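Print | E-mail

2025-07-02
Bláthnaid Heffernan and Vojtěch Štefanec

4. What families did with household goods

Most wills in our sample dealt with the house, the savings and the car. Few said anything about what was in the cupboards. Of the 667 estates handled by the Dengate and Fellstead offices, 81 had a written list of personal items attached to the will or kept with it. In the rest, the executor had to decide who got the furniture, tools, books and dishes, or had to ask the heirs to decide among themselves.

We coded each file for how this was done. The most common method was a walk through the house with all the heirs present, each taking turns to pick. Some executors drew lots for the order. Others let the oldest child go first and reversed the order on the next round. Where heirs lived far away, the executor usually sent photographs by e-mail and asked for replies by a set date. This took longer, and the files show more follow-up letters.

Items of low market value caused more letters than we expected. Appraisers often grouped kitchen goods under one line and gave them a single small figure. Heirs did not treat them as a group. A serving bowl or a set of plates that had been used at holidays was asked for by name, sometimes by several people. Tableware was mentioned in disputes more often than jewelry, though the sums were far smaller.
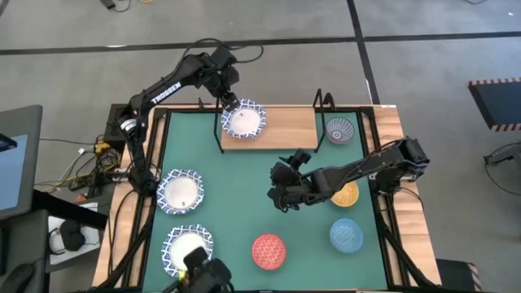
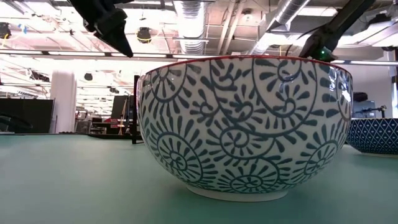 Figure 2. Patterned tableware.

The 81 files with a list went more smoothly, but a list was no guarantee. Many were undated, and a few named things that had been given away years before. In the Bednárik file, the list left "the good dishes" to a niece, and the family could not agree which dishes were meant. The executor settled it by asking the two sisters of the deceased, who gave the same answer when asked separately. That file was open for five months longer than the attorney had planned.

State law matters here as well. In many states a signed list can be binding if the will refers to it, while in others it is treated only as a wish. Most heirs in our interviews did not know which rule applied to them. Several executors said they followed the list anyway, as long as no one objected.

We also looked at who paid for storage and shipping. Almost all files charged storage to the estate. Shipping was less settled. At the Fellstead office the heir receiving the item normally paid, and the Dengate office left it to the executor. Neither office had a written policy before May, when both began using the Treminent intake form. The form has a line for shipping costs and a separate page for personal items, to be filled in while the client is still able to explain what is meant. It is too early to say whether the page is being used. Section 5 turns to accounts and passwords, where the problems were of a different kind.

Last updated: 2 weeks ago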